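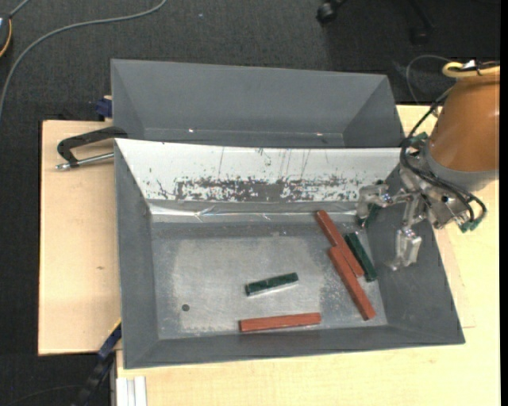

Strategy Game Design, Unit 4: Resource Flow and the Opening Phase
Notes by Elīna Butkienė
Last updated: 7 Feb 2018
3 comments | 11 shares

4.1 Terms

An income is a quantity of resource a player gains per unit of time. A stock is what the player holds at a given moment. A sink is anything that removes resource from the stock: units, buildings, upgrades, upkeep. Students tend to mix up income and stock in written answers. Please label both axes on every graph you hand in.

The opening phase runs from the first command to the first fight that either side could lose. Its length depends on map size, unit speed and the starting stock. It does not depend on how the player feels about it, although a long opening with few decisions is usually reported as dull in play tests.

4.2 Fixed and rising costs

In Skosunach every worker costs 40 ore, whatever the number already built. Growth is therefore limited only by build time and by the 32 worker cap. The best opening is to build workers without a break until the cap is near, and most players find this within a few matches.

Jistari uses a rising cost. The first worker is cheap and each one after it costs slightly more than the last. The player must decide when to stop. The point at which a further worker no longer pays for itself before the first fight is called the break-even point. It moves if the opponent attacks early, so scouting has a value that can be worked out in ore.

4.3 Starting stock

A starting stock of 500 ore allows several openings to be tried at once. A very low stock forces one line of play for the first minute or so. Neither is wrong. Kumarasinghe gives each side a different stock and corrects for this with unit prices. The correction holds on small maps and fails on large ones, where the richer side has time to spend its lead on income.

4.4 Upkeep

Upkeep is a sink that grows with army size. It slows the leading player and lengthens matches. Gretetti charges no upkeep below 30 units and a flat share of income above that. The step causes players to hover just under the limit. A sloped charge would remove the hovering but is harder to show on screen.

4.5 Set work

(a) Plot income and stock for the Skosunach opening, with and without one early scout.
(b) Find the break-even point in Jistari for a first fight at four minutes and again at six.
(c) Propose a sloped upkeep for Gretetti. State the charge at three army sizes and show your working.

Part (c) will be used again in the June paper prototype, so keep a copy. Reading for Unit 5 (fog of war and hidden information) is in the course folder.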